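What we learned about money while planning the second arm

I promised myself I would write this up before Easter and then before the summer, and now it is August and the kettle is on and I have run out of excuses. Several of you have written to ask how a workshop our size goes about paying for robot equipment, and whether you really need as much as the sales brochures say you do. I can only tell you how we did it at Grullholm, with all our muddles left in.

To start with, there was a budget of 3,000 and a great deal of optimism. The arm itself was already ours, so that money was meant for everything else: spare fingers for the gripper, a sturdier bench, a proper lamp, something for cabling, and whatever was left over towards a deposit on a second arm. Ximeng had drawn up a lovely spreadsheet with colours in it. I had drawn up a list on the back of a delivery note. We compared the two over lunch on a Monday and found that neither of us had put in a single line for the things the robot would be picking up.

It sounds such a small thing, doesn't it? You spend weeks reading about payload and reach and then you need some blocks. We looked at the tidy sets sold for testing, and they were very nice, and then Dumisani pointed out (quite gently, he is a gentle man) that a painted wooden cube does most of what we wanted for the price of a sandwich. It's a good strong colour, the edges are softened, and if one goes missing under a cabinet you don't lie awake over it. 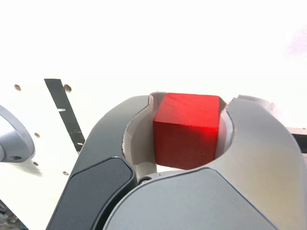
So the blocks line in the spreadsheet went right down, and Ximeng moved the difference over to fingers, where I think it belonged all along. Fingers are the part of the budget I would ask any newcomer to look at twice. They are what touches everything, all day long, and they get scuffed and marked in the way that shoe soles do. When we first priced up the job we put in one spare pair and felt very prudent. Pieter asked how long we expected a pair to last, and there was a long silence in which somebody ate a biscuit.

We ended up asking for quotes from three suppliers. Joubert were the quickest to answer and sent a price for a pair on its own. Trekow would only sell the fingers with the whole gripper, although they were very pleasant about it on the phone and kept me talking for most of an afternoon. Tumetance came in at 576 for a bundle with the fingers, the pads and a bag of the little screws, and it was the bag of screws that won me over, if I'm truthful. Anyone who has spent an evening on hands and knees with a torch will understand.

The next thing was the work area, and here I have to own up to a change of heart. I had wanted a new one. I had a drawing of it and everything – smooth panels, neat fixings, the lot. Anneliese, who is much better with money than I am, asked me what a new panel would do that the present one doesn't. I talked for quite a while and by the end of it I had persuaded myself that it would look smarter in front of visitors, and that was the whole of my case. The panel stayed. It has its holes and its scratches and its strip of black tape, and it stands up straight, and the money it would have cost is still in the account. 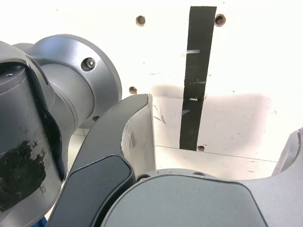 The gripper in front of the old white panel, tape and all.

Tape, by the way, deserves its own line. We go through a surprising amount of it and for ages it was hidden under "sundries", together with tea, which made us look like tremendous tea drinkers.

As for the second arm, we haven't ordered it yet. Shabani has been working out what it would cost us to run for a year, and his figure is a good deal higher than mine because he has put in the hours people will spend setting it up, mending it and learning its moods. I had left those out entirely. I'd thought of them as free, as though we would all be sitting about otherwise! If you only take one thing from this long ramble, please put your own time in the plan, at a rate you wouldn't be embarrassed to say out loud.

We are going to look at the sums again once the new fingers have had a decent spell of use. I'll put the spreadsheet up here when Ximeng has taken my comments out of it, and in the meantime do write if you have priced up a second-hand arm lately. I would dearly like to know what you were quoted for delivery.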